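How to Season a Carbon Steel Wok Without Moving Out Afterward

Posted 4 January 2022 in Kitchen Basics

A new carbon steel wok arrives looking like a hubcap and behaving like one. Eggs weld themselves to it. Rice has to be negotiated off with a spatula. The cure is seasoning, a thin layer of oil baked onto the metal until it turns dark and slick, and it costs you one afternoon and most of your clean air.

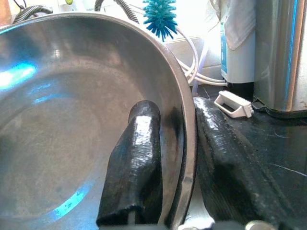
I have done this four times, twice correctly. The wok I use now is a Manach with a flat bottom and a wooden handle, bought in September after I let the old one soak overnight and found it orange in the morning. The steps are the same for any bare carbon steel pan. If yours is nonstick or stainless, you can stop reading and go enjoy your day.

What you need

Dish soap and a steel scouring pad
Paper towels, more than seems decent
A high-heat oil such as canola or grapeseed
Tongs
An oven mitt you don't love
A window that opens

Step 1. Scrub off the factory coating

New woks are shipped with a film of oil or wax so they don't rust in the warehouse. It is not food and it is not seasoning. Use hot water, plenty of soap and the scouring pad, inside and out, for longer than you want to. Mine took 22 minutes, and the instruction leaflet had promised "a quick wash." Rinse and look at the water. If it's gray, go again.

Step 2. Dry it on the burner

Towel it off, then set it over medium heat until every drop is gone. Bare steel left damp will start rusting while you look for the oil.

Step 3. Heat until it changes color

Open the window and turn the fan up. Turn the burner to high and wait. The metal will go yellowish, then brown, then blue. Tilt the wok every minute or so to get the sides over the flame. If you have an electric stove, the sides will take their time and may never catch up with the bottom. Live with it.

Do this part bare-handled if you can. My wooden handle unscrews, a fact I learned from the smell.

Step 4. Oil, then remove the oil

Turn the heat off and let the wok cool for 5 minutes. Pour in a teaspoon of oil and rub it over the whole surface with a folded paper towel held in the tongs. Now take a clean towel and wipe as though you'd put the oil there by mistake. What remains is the right amount. Too much oil bakes into sticky brown freckles, and then you're back at Step 1 with a worse attitude.

Step 5. Heat again, and repeat

Medium-high heat until the smoke stops, then cool, oil, wipe. Three rounds will do. I did six the first time and couldn't see what the last three had bought me.

Looking after it

Cook fatty things for the first couple of weeks. Fry scallions and ginger, throw them out, feel wasteful. Keep tomatoes and vinegar away for now, as acid strips a young coating. Wash with hot water and a soft brush, dry on the burner, and wipe on a trace of oil before it goes back on its hook.

It will look blotchy. Blotchy is fine. Orange means rust, and rust means the scouring pad again.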